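The Summer Everything Went Into the Spare Room

I have been meaning to write about the move since June, and now it's October and the kettle finally has a permanent home, so I suppose I'm out of excuses. Several of you have written to ask how we're settling in at Pullham (thank you, truly, it made my week every time) and the short answer is very well, and the long answer is the rest of this post, so go and get yourself something hot to drink.

We came from an apartment with two closets. I loved that apartment, but after nine years there I had gotten into the habit of keeping things in whatever spot would take them. The good serving bowls were under the bed. My winter coats lived behind the bathroom door. When my sister came to help us pack she opened the oven and found the board games, and she had to sit down on the kitchen floor for a minute, she was laughing so hard.

So when I walked through the new house and saw a linen closet, an honest-to-goodness linen closet with five deep shelves and a little light that comes on when you pull the door, I got a bit teary in front of the realtor. My grandmother had one. Hers smelled of cedar and ironing, and the pillowcases were stacked with the folded edge facing out, and heaven help you if you put one back the wrong way around. I used to stand in there as a girl during hide and seek and never mind at all that it took my cousins so long to find me.

Of course, having the closet and having anything fit to put in it are two separate matters. I had been hauling around bedding that went back to college. There was a flannel set with one pillowcase, a fitted sheet for a bed size we haven't owned in years, and a mattress pad I can only describe as tired. I gave myself an afternoon to sort through it all and it took most of two weeks, on and off, mainly in the evenings after supper with the radio going.

What got me through was a piece of advice from Sowmya Salian, who lives two doors down and came over with a lemon cake before we'd even found the forks. She told me to keep two sets for each bed and one extra blanket per person, and to let the rest go to the animal shelter, where they can always use old sheets and towels. I argued with her a little (what about guests? what about the flu?) but she has raised four children on that system and I had no comeback to that. I drove over with the back seat full of bags and the young man at the desk was so pleased with the towels that I went home and found some more.

The green sheets stayed. I bought them at the Feltis sale years ago, and they've gone soft in exactly the right way, and I like folding on top of them because they make the bedroom feel calm even when the rest of the house looks like a freight depot. I do nearly all my folding on the bed, always have. A table is too small and too high and there's usually somebody's homework on it. 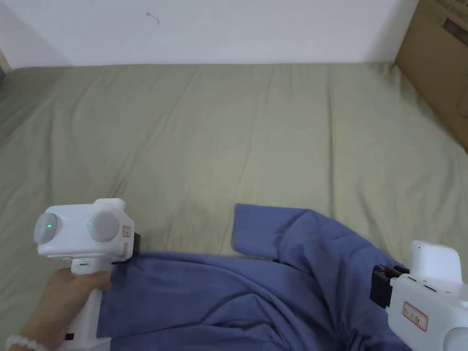 Folding headquarters, with a box still waiting its turn by the wall.

Now, about boxes. My husband labeled his with a marker, on two sides, with the room and a list of what was inside. I wrote "misc" on mine. I wrote "misc" on so many of them that by the end I was writing "misc but important" and "misc, kitchen-ish," and I would like to apologize publicly to the man I married, who carried every one of them up the front steps without a word. One turned out to hold nothing but a 1000-piece puzzle of a covered bridge and a colander. We did the puzzle, by the way. It took us up to the end of August and there's a piece of sky missing.

The closet itself came together slowly. I lined the shelves with plain white paper, then took it up again when it wouldn't lie flat, and then put it back down with little dabs of double-sided tape at the corners. Towels are at the bottom where the kids can reach them, sheets are in the middle, and the blankets are up top with the tablecloth my mother embroidered. I keep each sheet set tucked inside one of its own pillowcases, so it comes out as a single bundle. I can't fold a fitted sheet to save my life and I have made my peace with that. It goes in the pillowcase as a sort of pudding and no one is the wiser.

Next up is the back porch, where the screens need mending and something has been nesting in the rafters. Sowmya thinks wrens. I'm hoping she's right, and I've moved my chair out there so I can drink my morning coffee and keep an eye on them. If any of you know how to patch a screen without it puckering, please leave me a note in the comments, and I'll share the lemon cake recipe as soon as I can talk her into parting with it.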